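The Play Kitchen at Dosberg House

Gallery: Felt Groceries and Tableware

The play kitchen at Dosberg House is part of the Falcão Collection of domestic toys and teaching materials, which holds 3,000 objects and is shared between the ground-floor galleries and the store on Prultberg Street. The kitchen is the one part of the collection intended for handling. Visitors may pick up, arrange, and put away everything on its shelves and tabletop during opening hours.

This page presents a small selection from the kitchen as it is currently set out. It concerns the felt groceries made for the house by textile artist Mirela Cordeiro, together with the tableware used alongside them. The display was arranged by Cauã Brito, curator of learning collections, and opened to school groups in November.

The felt groceries

Cordeiro was commissioned to make 16 pieces for the kitchen. Her instructions were to choose goods that a child would be likely to know from a cupboard or refrigerator at home, and to make them at a size that could be held comfortably. She worked from packages bought at a neighborhood store and kept the lettering by hand throughout, including on labels with a good deal of text.
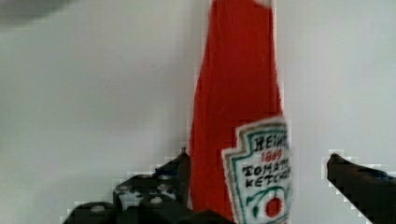

Labels were the subject of much discussion during the commission. An early proposal would have used plain shapes with no words, so that each piece could stand for any product of its type. The learning department asked for readable labels instead. Children who are beginning to read often recognize a familiar package before they can sound out the word printed on it, and teachers who visited during the planning period asked for pieces that would support this kind of early reading.

The ketchup bottle was among the first pieces completed. Its body is red felt, and its white label follows the keystone outline of the original, with a green border, the name HEINZ in dark capitals, the year 1869 in red, and the words TOMATO KETCHUP. A tomato with green stems and leaves is drawn beneath the lettering. The slight unevenness of the letters was kept at the artist's request.
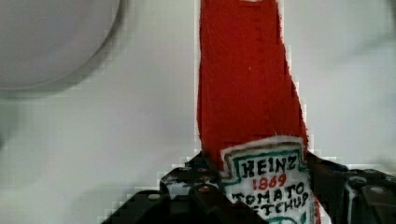 Felt was selected for its weight and for its behavior when dropped. It also takes wear visibly, and the house has accepted this as a condition of the handling collection. Edges become fuzzy with use, and labels may begin to lift where one layer meets another. Pieces are inspected at the end of each month. Small repairs are made on site with matching thread, and larger ones are sent to Cordeiro's studio. Any piece away for repair is noted on the card by the kitchen entrance.

Schools frequently ask whether the groceries may be washed. They may not be machine washed. Surface dirt is removed with a soft brush, and stains are treated individually by collections staff.

The tableware

The dishes were chosen separately from the groceries and are not the work of the artist. They were taken from the Skanent bequest, a group of household and nursery wares received by the house and reserved for educational use. Brito selected pieces in clear, quiet colors so that the groceries would be easy to see against them. Shapes were also considered. A table with round and oval pieces of different sizes gives younger children something to sort, compare, and nest, and it gives older ones a reason to discuss which foods belong in which dish.

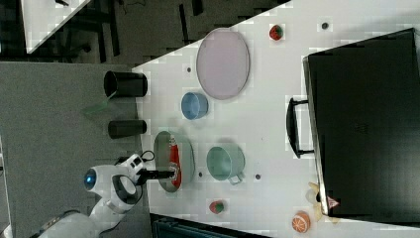
Tableware on the white tabletop: an oval pale green dish, a round mint-green pot with a small looped handle, a small blue bowl, and a large oval plate in pinkish lilac.

There is no fixed arrangement for the table. Staff return the tableware to the tabletop and the groceries to their shelf before the first session of the day, and from then on the order is left to visitors. Groups have used the pieces for shopping games, for setting a family meal, and for tidying exercises in which each item is matched to an outline on the shelf.

Using the kitchen

The kitchen accommodates 2 school groups each day, one in the morning and one in the afternoon. Individual visitors are welcome between sessions. Food and drink may not be brought into the room, and the groceries and tableware must remain there at the end of a visit. Adults accompanying young children are asked to return any loose labels or threads to the desk.

Photographs may be taken for personal use. Requests to reproduce images from this page should be addressed in writing to the Falcão Collection, Dosberg House, and should state the title of the gallery and the intended publication.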